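Melnychuk Pottery Open Day

The flyer promised a "working pottery" and five firings a year. I paid at the gate in December and came away with doubts. The tour of the kiln shed lasted 163 seconds – I timed it on my phone – and the kiln was shut the whole time.

The guide told us the Plotberg clay is dug two miles away. Maybe so. The bags I saw by the door had a supplier's label on them.

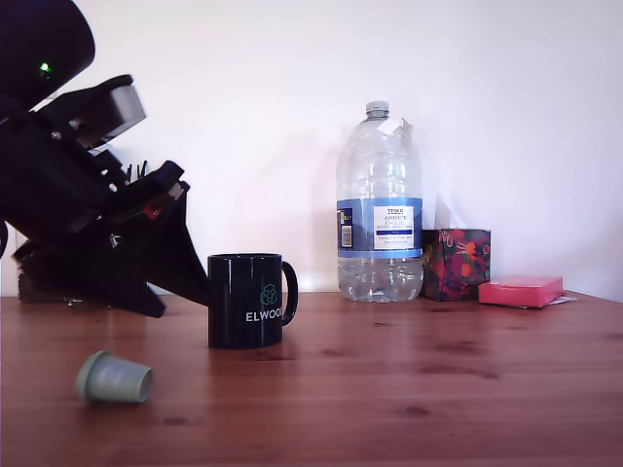

Prices are another matter. A plain Lenetti mug costs more than my lunch did, and the seconds shelf had hardly any flaws I could find, which makes me wonder what counts as a second. The glaze talk was better. The woman giving it admitted that the Vullamo blue fades in a dishwasher, and I wish the flyer had said so.

Parking is on the grass. Bring boots. 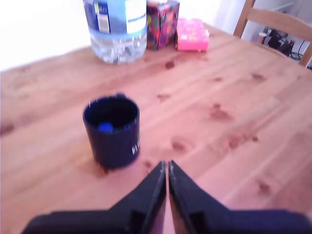

A reader wrote in to say that her own Vullamo bowls have been through the dishwasher for years with no fading at all, and that I should have stayed for the afternoon throwing session. It was full by 2, so I couldn't have.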